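Trulach Kids' Trail Carrier: our review after a summer of short hikes

I put off buying a framed child carrier for ages. My daughter was walking, sort of, and I kept telling myself she'd do the whole loop on her own any day now. She did not! So in June we picked up the Trulach, and by September it had been on every family outing we took, including the Grodham lake trail twice.

First, the fit. The back panel slides up and down with one strap, so my husband and I can swap at a snack stop without a fight – he's a good eight inches taller than me. The hip belt is wide and soft, and my shoulders felt fine even on the long climb up to the overlook.
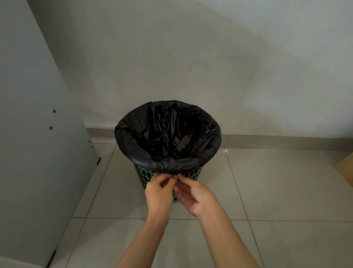

A small green wastebasket with a black bag folded over the rim.

The kid seat is where it really shines. My friend Nia Lloyd lent us her Van Wijk for a weekend so I could compare, and the Trulach has foot stirrups that stay put while the other pair kept sliding. My daughter napped in it, sang in it and dropped 2 board books out of it (tie them on, trust me).

Now the grumbles. The sunshade is flimsy and flaps in any wind at all. The storage pocket holds diapers, wipes and a light jacket, but forget about lunch for four. And it cost us $200, so I'd look for a used one if your toddler is close to outgrowing it.

Would I buy it again? Yes, in a heartbeat – though I'd get the rain cover at the same time. We got caught in a downpour without one, and the seat pad took two days to dry.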